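Green bottle with a screw cap: how do I store and reuse it?

Vanderleia Barros
10 March 2026

Hello all! I've got a bit hooked on green bottles and I love how they glow near a window. My newest has a tall, narrow white cap with a ribbed collar, and a dark tube or wick showing through the green. I'd like to keep it on the shelf by my craft table in Trindade. Is it safe to rinse and refill, and how tight should the cap go?
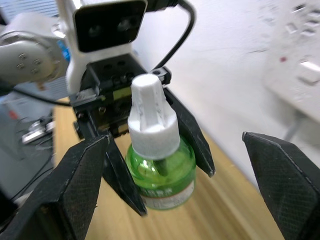

Lindalva Pimentel
Lovely colour! Read the label before you rinse anything, and if you can't read it, get somebody to translate it for you. I do the cap up until it stops, then leave it alone. I once gave one an extra twist and split the collar, so never again!

Small caps roll off and vanish, so stand yours upright on the table the moment it comes off. I've been doing that since July and haven't lost one yet. A plain pale table top is great for this, with plenty of clear space round whatever you're working on. 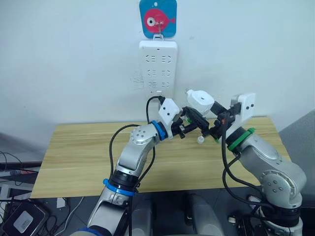 Can the cap go in the dishwasher?
I'd wash it by hand in warm soapy water. Thin plastic can warp in the heat, and then it won't seal.

Cutus
I have more than 300 bottles and jars (my poor shelves!) and the green ones are still my favourites. Turn them over now and then and look at the bottom, it's the prettiest bit, all swirls. I leave barcode labels on if they're stuck fast, scraping only makes a mess.

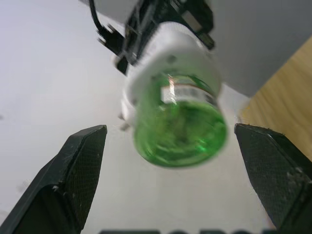 What shifts old label glue?
Cooking oil, left on for 2 hours and wiped off with a soft cloth. Wash with soap afterwards or it stays greasy. Good luck, and do show us the shelf when it's full!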